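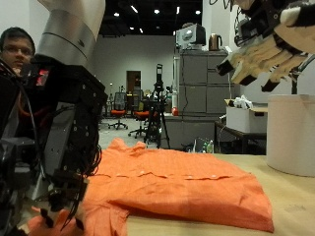 Why Clothes Wrinkle, and What Our Group Did About It

Final report, Textiles and Everyday Life

Our group set out to learn which shirt fabrics wrinkle the least. We chose this topic in June, when it sounded easy.

Background
Cotton wrinkles when the bonds between its fibers break and form again in a new position. Water and heat speed this up, so a shirt left in a warm dryer takes on the shape of whatever was sitting on it. Polyester holds its shape better and is less pleasant to wear in July, a trade most of us have made at least once for a job interview.

Method
We bought 9 used shirts from Drundeo, a thrift store two blocks from campus that prices everything by mood. Each was washed cold with Quan detergent, balled up in a mesh bag for 2 hours, then hung on the back of a dorm room door. We scored each one from one (smooth) to five (slept in). The scorers were not told the fabric, although they could read the tags, and did.

Results
The cotton shirts averaged 4.4. The blends averaged 2.6. The only linen shirt got a five from every scorer before it went into the bag, so we left it out of the averages.

We also ran a short survey on ironing. Most people who answered own an iron. Far fewer could say where it was. One wrote only "steam from shower," which we tried on two of the cotton shirts. It lowered their scores by half a point and set off the hallway smoke alarm.

Problems
The dryer on our floor was out of order for most of the project, so the planned heat test became a paragraph in this section. Our wrinkle scale also drifted. By the last round we were all much more forgiving, possibly from looking down at what we had on.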